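Vondum Greiferset für Schul-AGs und Wettbewerbe
Startseite / Robotik / Greifer & Zubehör

Auf Lager, Lieferzeit 3 Werktage
Set für zwei Arme: 2.446 €
Ersatzfinger und Polster bitte mit in die Bestellnotiz!

Hallo, ich bin Paula und betreue bei Prendergast den Schulbereich. Nebenbei leite ich die Robotik-AG in Morby (ja, immer noch, und ja, immer noch gern!), und deshalb schreibe ich die Texte zu den Greifern selbst. Das Vondum läuft bei uns seit November, und zwar bei Jugendlichen, die alles ausprobieren, was man damit ausprobieren kann.

Unser Dauerthema ist die Übergabe: Ein Arm hält das Teil, der andere kommt von gegenüber und übernimmt. Klingt simpel, aber wehe, die Finger stehen ein bisschen schief zueinander. Ruby-Lee und Digby haben damit beim Wettbewerb in Vusudstead angefangen und üben seitdem fleißig weiter.

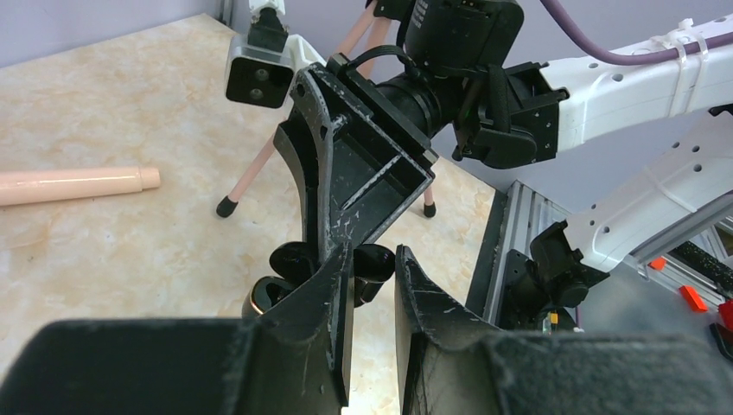
Am Anfang würde ich die Arme ganz langsam fahren lassen und die Endpositionen von Hand anlernen. Wir haben gleich mit vollem Tempo losgelegt – das gab ordentlich Geklapper! Kratzer am Kunststoff sind im AG-Betrieb völlig normal und kein Reklamationsgrund, ein Riss an der Fingerwurzel dagegen schon. Dann schickt mir einfach ein Foto.

Was ich oft gefragt werde: Passt das an unseren Arm? Meistens ja, das Lochbild steht im Datenblatt. Kabel und Kabelbinder liegen nicht bei. Legt die Leitung mit etwas Spiel am Gelenk vorbei, sonst zieht sie beim Drehen.

Lieferumfang
2 Greifer mit montierten Fingern
Schrauben und Inbusschlüssel
Datenblatt und AG-Heft mit Übungen (bis zu 60 Minuten pro Übung)

Einzelgreifer: 1.311 €

Das AG-Heft hat Aishwarya Thampi geschrieben, die Übung mit der Übergabe steht ganz hinten. Sammelbestellungen für mehrere Schulen macht bei uns Tamsin Baxter, schreibt ihr am besten vor den Ferien.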